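**Oiling vs. hardwax on a pale tabletop — what do you all use?**

**stosness_shop** wrote:

Okay, I finally finished flattening my desk top and I am so happy with how the grain looks! It's a pale board I got from a yard in Pledham, and I want to keep it as light as I can. No orange, please. I've tried 2 coats of plain oil on a scrap and it went darker than I'd like. What's everyone's go-to?

**rampersad370** wrote:

Ooh, fun question! Water-based hardwax, every time. I sand to 320, wipe it down, then put on thin coats with a foam pad and leave it overnight in between. My kitchen table has had five years of homework and spaghetti on it and it still looks pale. You lose a bit of the glow, but I love that dry, Scandinavian look.

**mpho_r** wrote:

I'm going to disagree (nicely!). Water-based can look chalky on figured wood. I like a satin finish that still lets the grain move — mine has these long, lazy bands and I'd hate to flatten them.
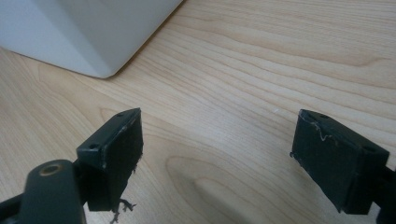

*My top: pale blonde, satin, grain running on the diagonal.*

**stosness_shop** wrote:

Mpho, that is EXACTLY the color I'm after. What's on it?

**mpho_r** wrote:

Blonde shellac, very thin, then a satin topcoat rubbed out with a gray pad. Do a test board first, though, as flakes vary a lot from bag to bag.

**rampersad370** wrote:

Pretty, I'll give you that! Still wouldn't want shellac anywhere near a hot mug, even under a topcoat.

**mpho_r** wrote:

Coasters exist, Rampersad :)

**stosness_shop** wrote:

Ha! Both of you are getting a test board. I'll cut up the rest of the scrap tonight and post the results in May, once they've had time to cure.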